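The Blue Pencil Case

The table came with the apartment, and Cúc Khổng had disliked it for the whole first year. It was too pale for her taste, a washed-out sort of wood with streaks of gray and tan and something nearly pink in it, as if whoever picked out the boards had taken whatever was left at the end of the day. Her mother's table back in Promthorpe had been dark and serious, and you could spill tea on it and not find out until your sleeve stuck. This one showed everything. But it was wide, and it stood near the window, and little by little it had become the place where things got put down, and after that it was the place where she sat.

She was sitting there now with her coat still on, which was a habit of hers when she meant to do a thing quickly and get it over with. The thing was Danh's pencil case. Her grandson had gone home to Dodness that morning after his visit, with his boots and his library book and the good half of a coconut cake, and he had left the pencil case behind, unzipped, the way he left everything. Doors, jackets, jars of peanut butter. He was a boy who opened things and then had a better idea.

"Just put it in the mail, Ma," her daughter had said on the phone. "Or don't. He's got a dozen pencils here."

"It isn't the pencils," said Cúc, and then she couldn't think how to go on, so she asked whether they'd hit any traffic.

She had bought that case herself, in July, at Vương, the stationery shop down past the bus depot where the aisles are so narrow that you have to back out if someone comes the other way. She had stood in front of the rack a very long time. There was a red one with a racing car, and there was a plain gray one that looked like something an accountant would carry, and there was the blue. She had been afraid that blue was too quiet for a boy of eight. But he had been with her, pretending not to look, and when her hand went toward the racing car he had made a small noise in his throat, and when it went toward the blue he had stopped making it. So that was that.
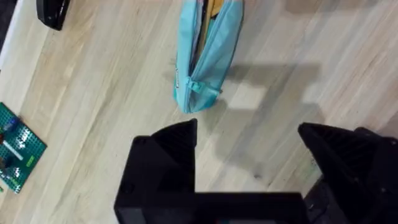 It would have been easy to pull the zipper shut and slide the whole business into an envelope. She had the envelope ready, a padded one she had used before, with the old address crossed out in marker. But a pencil case sent through the mail ought to go tidy, she thought, with the points all facing one way, and anyway she had not had a good look at what a boy carries around these days, and she was curious, and there was no one in the kitchen to tell her it was none of her affair.

She drew it a little closer. The cloth was soft at the round end where his thumb went. He held it like that, she had noticed, by the bottom, swinging it, so that the pencils rattled up and down as he came along the hallway, and for four days she had known exactly where he was in the apartment by that sound. She hadn't thought of it as a sound she liked. It had gotten on her nerves the first evening, if anything, when she was trying to hear the weather.

When Danh was smaller he used to draw nothing but buses. Then it was maps, and he was still on maps. He drew them at this table with his tongue between his teeth, whole islands with railroads and swamps, and he asked her for the names because he said she was better at names. She had given him Lernley, which was the village where she got off the train by mistake the winter she was married, and had to sit in a waiting room for 2 hours with a man who was transporting a goose. Danh had put Lernley at the very top of the island, in the mountains, with a population of 3,000.

"And how many geese?" she had asked him.

He considered this for so long that the rice was done before he answered. "68," he said, and wrote it down.

The map had gone home with him, rolled up in a rubber band. She was sorry now that she hadn't asked to keep it, although he would have given it to her right away, and then she would have worried that he'd wanted it.

She took off her coat after all and hung it on the back of the chair. She got up and put the kettle on, and came back, and sat down again. The mail didn't go until four - there was plenty of time - and the light through the window had come around onto the boards, so that even the gray streaks looked fairly warm. She supposed it wasn't such a bad table. You could see what you were doing on it.

When the kettle began to grumble she reached for the telephone.

"It's only me," she said. "Ask him if he needs it before the holidays. Because if he doesn't, I was thinking I could bring it up myself."

There was some talk at the other end, a hand over the receiver, feet running.

"He says bring it," said her daughter. "He says he needs more names."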